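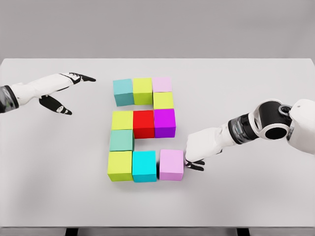
How to Piece a Number Wall Hanging from Squares

By Baiba Grigaitė

Print this page | E-mail this page

Any number can be sewn from plain squares on a grid three wide and five high. There are no curves, triangles or templates. If you can cut a strip and sew a straight line, you can make the wall hanging on this page, which shows a two-digit number and finishes at 18 by 14 inches. I made mine with our house number, 43, and it hangs inside the front door. Directions for other numbers are near the end.

All seams are 1/4 inch. Squares are cut 2 1/2 inches and finish at 2 inches. Fabric amounts assume 40 inches of usable width.

What you need

Scraps for the digits. You need one 2 1/2 inch square for each filled space on the grid, which makes 20 squares for the number 43.
1/4 yard of background fabric for the empty spaces, the gap between the digits and the border.
1/4 yard of fabric for binding.
A piece of backing 22 by 18 inches.
A piece of batting the same size as the backing.
Cotton thread in a neutral color. I use a light gray for nearly all my piecing.
Graph paper, a rotary cutter, a ruler and a mat.

Quilting cotton is the easiest to work with. My background is a plain Kütt cotton in oatmeal, bought at the Tusedham shop when it still carried solids by the yard. A white or cream sheet in good condition will also do. Avoid stretchy fabric for the digits. If your scraps have been sitting folded, press them before you cut.

Choosing the scraps

The digits can be all one color or every square can be different. If you use different colors, the number has to stand out from the background everywhere, so leave out any scrap that is close to the background in lightness. Pale scraps are the ones that cause trouble. A pale yellow on cream will look like a hole in the number from across the room, even though it looked fine in your hand.

To check, lay the scraps on the background fabric, walk to the other side of the room and look back with your eyes half shut. Take out anything you can't see. Large prints can be a problem too, when a square lands on a patch of light ground between two flowers. Small prints and solids are safe.

Do this in daylight if possible. I chose mine at the kitchen table at 9 p.m. and had to swap two squares the next morning.

Drawing the grid

Draw a box on graph paper that is three squares wide and five squares high. Fill in squares to make the digit. For the 4, working from the top row down:

Row 1: filled, empty, filled
Row 2: filled, empty, filled
Row 3: filled, filled, filled
Row 4: empty, empty, filled
Row 5: empty, empty, filled

For the 3:

Row 1: filled, filled, filled
Row 2: empty, empty, filled
Row 3: filled, filled, filled
Row 4: empty, empty, filled
Row 5: filled, filled, filled

Leave one empty column between the digits. That column is sewn as a single strip, so don't count it when you cut squares. Keep the drawing next to the sewing machine. It is easy to turn a row around while you carry it from the table.

Cutting

From the background fabric, cut three strips 2 1/2 inches by the width of the fabric.

From the first strip, cut one piece 10 1/2 inches long for the gap, then 10 squares, each 2 1/2 inches. From each of the other two strips, cut two pieces 14 1/2 inches long. These four pieces are the border, and they are all the same length.

From the scraps, cut 20 squares, each 2 1/2 inches.

From the binding fabric, cut two strips 2 1/2 inches by the width of the fabric.

Square up the end of each strip before you start measuring from it. If the cut edge has a bend in it where the fabric was folded, refold and cut again.

Laying out

Arrange the squares for both digits on a table, a design wall or a piece of flannel, following your drawing. Push the squares up against each other. Move the colors around until you don't have two of the same touching, or leave them if you don't mind.

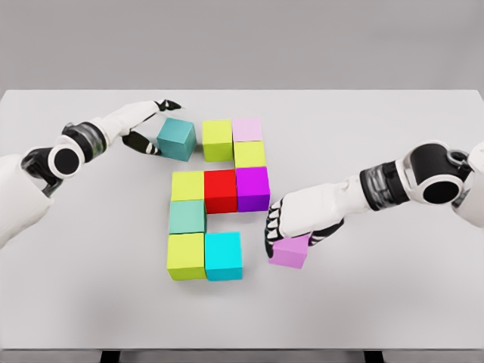 Once you like the arrangement, pin a scrap of paper with the row number on it to the left-hand square of every row. Write the digit too, so that row 2 of the 4 doesn't get mixed up with row 2 of the 3. Leave the papers on until the digit is sewn together.

If you have to clear the table between sewing sessions, stack each row from left to right with the left square on top, and put a pin through the stack.

Sewing the rows

Sew the three squares of row 1 together. Do the same with the other rows. You will have five rows for each digit, and every row should measure 2 1/2 by 6 1/2 inches.

Measure the first row before you sew the rest. If it comes out short, your seam is too wide. There are only two seams in a row, but there are four across the height of the digit, and a small error adds up. Move the needle over or use a piece of masking tape on the machine bed as a guide.

Press the seams of rows 1, 3 and 5 to the left and the seams of rows 2 and 4 to the right. Press from the back first, then turn the row over and press the front. Lift the iron and set it down. Sliding it will pull the row into a curve.

Joining the rows

Place row 1 on row 2, right sides together. The seams should lock against each other because they were pressed in opposite directions. Put a pin just beside each seam and sew. Add the other rows in order. Press these seams down toward the bottom of the digit.

Each digit should now measure 6 1/2 by 10 1/2 inches. If one is a little taller than the other, check the seams on the taller one and take in whichever is narrow. I'd do that before trimming. Trimming the top or bottom makes that row look thinner than the others, and it shows.

Putting the number together

Sew the 10 1/2 inch background strip to the right side of the 4. Press toward the strip. Sew the 3 to the other side of the strip and press toward the strip again. The panel should measure 14 1/2 by 10 1/2 inches.

Sew a border piece to the top and another to the bottom. Press toward the border. Then sew the last two pieces to the sides and press the same way. The top is now 18 1/2 by 14 1/2 inches.

Quilting

Lay the backing face down and tape the corners to the table. Smooth the batting over it and center the top on the batting, face up. Baste with safety pins, one every 4 inches or so.

Straight lines suit this design. I quilted 1/4 inch inside the outline of each digit and then ran lines across the background an inch apart. You can also stitch in the seams and leave it at that. Check the batting package for how far apart the lines can be. Begin in the middle and work toward the edges, and take pins out before the foot reaches them.

Trim the backing and batting even with the top.

Hanging corners

Cut two 4 inch squares from leftover backing or any other scrap. Fold each one in half from corner to corner and press. Lay the triangles on the back of the quilt at the two top corners, with raw edges even and the fold running across. Baste them in place 1/8 inch from the edge. After binding, a thin dowel cut a bit shorter than the quilt will sit in the two pockets and rest on a small nail in the middle.

Binding

Join the two binding strips end to end with a diagonal seam, trim the seam and press it open. Fold the strip in half lengthwise with the wrong sides together and press.

Start partway along the bottom edge, leaving a tail of 6 inches. Sew the binding to the front with raw edges even. Stop 1/4 inch from each corner, fold the strip up and back down, and begin again at the edge. Join the tails when you get back to where you started. Turn the folded edge to the back and stitch it down by hand.

Other numbers

A 2 is the 3 with rows 2 and 4 changed: fill the right-hand square in row 2 and the left-hand square in row 4. A 5 is the other way, left in row 2 and right in row 4. To make 25, cut 22 squares from scraps and 8 from background. Everything else stays the same.

For a 1, fill only the middle column. It will have a lot of background on both sides, and if it looks too far from its neighbor you can leave off the gap strip. The panel will then be 2 inches narrower, so cut the top and bottom borders at 12 1/2 inches.

A single digit makes a good pillow front. I made one for a birthday in October with a 2 on it, and used wider borders to bring it up to size. For that, subtract the 6 by 10 inches of the digit from the pillow size, divide what is left by two in each direction, and add 1/2 inch to each width for seams.

Print this page | E-mail this page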